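Normaliser avant d'automatiser : pour des règles d'essai communes dans la manipulation robotisée

Tribune de Catinca Cârstea, publiée le 02/05/2023

La manipulation d'objets souples ou pliables sort des laboratoires. Des ateliers de conditionnement, des plateformes de retour et des centres de tri demandent désormais aux intégrateurs des cellules capables d'ouvrir, de plier ou de fermer un emballage. Les règles qui encadrent ces essais n'ont pas suivi le même rythme. La sécurité des machines dispose d'un corpus ancien, régulièrement révisé et connu des bureaux d'études. La manière de conduire un essai, de le consigner et d'en déclarer le résultat relève encore, dans la plupart des établissements, de l'usage local.

Il convient de mesurer ce que recouvre cette lacune. Lorsqu'un fournisseur annonce que sa cellule a été éprouvée sur 310 cycles, l'acheteur ignore le plus souvent dans quel état l'objet était présenté au départ, qui l'avait posé, combien de fois un opérateur est intervenu et à quel moment le cycle était réputé achevé. Deux essais portant le même intitulé peuvent ainsi différer du tout au tout. Le groupe de travail Buvaden, auquel j'ai l'honneur de participer, a relevé cette difficulté dès sa première réunion, en février, et l'a inscrite en tête de son programme.

La première règle que nous défendons concerne l'état initial. Un carton n'est pas une pièce usinée : ses plis marquent, ses rabats prennent une mémoire, sa rigidité varie avec l'humidité de l'atelier et avec le nombre de manipulations subies. Un protocole sérieux devrait donc imposer que chaque exemplaire soit identifié, que son nombre de passages soit inscrit au registre et que sa position de départ soit décrite par référence à un gabarit. L'expression « carton partiellement déplié », que l'on rencontre dans nombre de comptes rendus, ne suffit pas. Elle couvre des situations où les rabats sont dressés, couchés ou croisés, et dont la difficulté n'est pas comparable.

La deuxième règle porte sur le poste lui-même. La surface de travail, le fond, l'éclairage et l'emplacement des câbles doivent être arrêtés avant la série et demeurer inchangés jusqu'à son terme. Si une modification s'impose, elle ouvre une nouvelle série. Cette exigence paraît sévère aux équipes pressées ; elle est pourtant la condition d'une comparaison loyale entre deux machines ou entre deux versions d'un même programme.

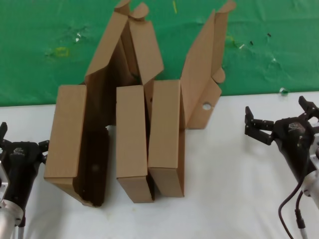

Faut-il confier la rédaction de ces protocoles aux seuls fabricants ? Ils doivent y prendre part, mais la rédaction finale devrait revenir à une instance où siègent aussi les exploitants, les organismes de prévention et les représentants du personnel.

Le motif en est simple. Le fabricant connaît les limites de son matériel, tandis que l'exploitant connaît les aléas de sa production. L'opérateur, pour sa part, sait où se placent réellement les mains lorsqu'un emballage se coince. Un texte rédigé sans lui décrira fidèlement la marche normale et traitera en une ligne les reprises manuelles, alors que celles-ci concentrent une part importante du risque.

L'expérience conduite par la société Koltwood sur son site d'Undilora mérite à cet égard d'être rapportée. L'entreprise avait fixé une série de 900 cycles pour la réception d'une cellule à deux bras. À la demande de Malsha Gazi, responsable de la conformité, toute intervention humaine a été consignée, y compris le simple redressement d'un rabat entre deux cycles. Le registre a montré que ces gestes, jugés négligeables par l'intégrateur, se produisaient toujours dans la zone comprise entre les deux pinces, et parfois avant que l'arrêt ait été confirmé. La procédure d'accès a été réécrite. Les paramètres de la machine sont restés les mêmes.

Nous en tirons une troisième règle : l'intervention manuelle est une donnée de l'essai. Elle doit être horodatée, motivée et comptée dans le résultat déclaré. Un cycle achevé après correction par un opérateur ne saurait être présenté comme un cycle autonome. De même, un essai interrompu doit figurer au registre avec la cause de l'interruption, quand bien même celle-ci serait étrangère au robot.

Une objection nous est souvent adressée. La normalisation des essais figerait des techniques encore jeunes et pénaliserait les petites structures, qui n'ont ni le personnel ni les moyens de tenir une documentation lourde. L'argument n'est pas sans valeur. Le premier projet de référentiel, connu sous le nom de Soliman, comportait des annexes d'une telle ampleur qu'un atelier de taille modeste aurait dû y affecter un technicien à plein temps. Il a été retiré, à juste titre selon nous. La version actuellement soumise à consultation se limite à 9 rubriques obligatoires, qu'un chef d'équipe peut renseigner en environ 2 heures pour une série complète. Les annexes subsistent à titre facultatif.

Ce référentiel allégé ne prescrit aucune méthode de commande, aucun type de préhenseur, aucune architecture. Il demande que l'on dise ce que l'on a fait. Une jeune entreprise dont la machine échoue souvent, mais qui le documente correctement, s'y conforme entièrement. Une entreprise établie qui ne publie que ses meilleures séries ne s'y conforme pas.

Reste la question du contrôle. Certains membres du groupe souhaitent une vérification systématique par un tiers ; d'autres s'en tiendraient à la déclaration sur l'honneur. Je plaide pour une voie intermédiaire : déclaration de principe, conservation des enregistrements pendant toute la durée du contrat et droit pour l'acheteur de faire rejouer une partie de la série sur site, avec des exemplaires choisis par lui. La clause est brève et peut être insérée dès maintenant dans les cahiers des charges, sans attendre l'adoption du texte.

Les acheteurs publics ont ici une responsabilité particulière. Tant que leurs appels d'offres demanderont un taux de réussite sans préciser les conditions dans lesquelles il doit être établi, ils recevront des chiffres impossibles à rapprocher. Le groupe Buvaden tient à leur disposition un modèle de clause et recueillera leurs observations jusqu'à la clôture de la consultation.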